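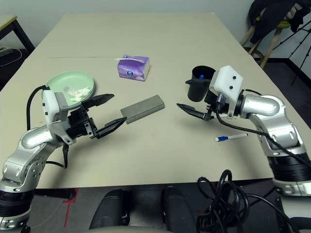 Day two of the great small-stuff clear-out, and I have to say I'm enjoying it way more than I expected! I've been putting this off since we moved to Brarham, and there's a whole drawer's worth of odds and ends that never got a proper home (three drawers, if I'm being fair to the rest of the house). My rule for this week is that everything has to spend a little time on the table before it gets put away, so I have to look at it and make up my mind. So there's the little purple tissue packet, which goes straight back in my bag, and the white marker with the blue cap, which I love and will keep until it dries out. The pale green plate can go back to the kitchen as soon as I get rid of the crumpled tissue on it. And then the flat gray block. I went back and forth on that one for ages. I want to say it's the sharpening stone from the Lehner sale, the one I paid 5 dollars for and was so pleased with, but I'd have to dig out the receipt to be sure. It stays for now.

I did the pens first because they're easy. Scribble on the back of an envelope, keep or toss, next. I ended up with 18 keepers and put the spares in the old Stavier tin with the rubber bands. The black cup only gets the ones I use every day. I give that system until March.

The harder part is the stuff that isn't junk and isn't useful either. I found a Virkoton warranty card for a kettle we don't even own anymore, and a bus pass from 2000 with a haircut on it that I'd like to forget. I kept the bus pass. I know, I know!
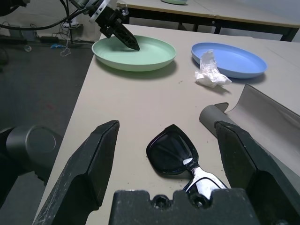 Then there's the question of sunglasses, which is a whole category in this house. I lose them all summer and find them all winter, in coat pockets and under car seats and once in the bread bin. The big black ones with the shiny silver arms are my favorites, so they're getting a spot by the front door, on the shelf with the keys, and I'm going to be strict about it. The scratched pairs can go in the glove box.

Tomorrow is batteries and cables, ugh. I want to start before lunch this time, because I did most of today after 3 and then had to make dinner with half the table still covered. Need to buy more envelopes. Also look for that Lehner receipt, probably in the blue folder.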